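Keeping the Lid On: What Makes a Food Container Seal

October 13, 2025

A storage container is two parts and an interface. The base and lid get most of the design attention, but the interface decides how long the cut melon lasts. Most leaks start at the corners, where the gasket has to bend and the clamping force drops.

Round containers avoid the problem. Force from the lid spreads evenly along the rim, and a plain press fit will often hold soup. Square containers stack better and waste less shelf space, so manufacturers keep making them and keep working on the corners. A larger corner radius helps. So does a thicker gasket, up to the point where the lid becomes hard to close.
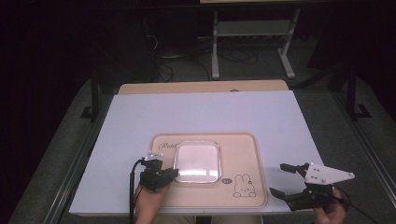 Gaskets are usually silicone. It stays flexible in the freezer and tolerates the dishwasher, but it absorbs oils and odors over time. Savero, which molds lids for several kitchen brands, moved to a removable gasket in June after returns showed mold growing in the channel beneath the fixed one. The new part pulls out with a fingertip and costs the company 14 cents more per lid.

Testing is simple. Sturnent, a packaging lab, fills each container with dyed water, inverts it on blotting paper and leaves it for 24 hours. The lid is then opened and closed 300 times and the test is repeated. Many designs pass the first round and fail the second - the clips lose tension well before the gasket wears out.

Base material matters less than buyers expect. Clear copolyester resists stains. Polypropylene is cloudier but handles heat better, and its hinges survive more flexing. Hermans sells the same lid on both bases, and its leak figures for the 2 versions are nearly identical.

For home use, dry the gasket and the channel separately, and store lids unclipped. A gasket left compressed in a drawer takes a permanent set. Altano sells replacement gaskets by the strip, cut to length and joined with a small plug placed along a straight side, away from the corners.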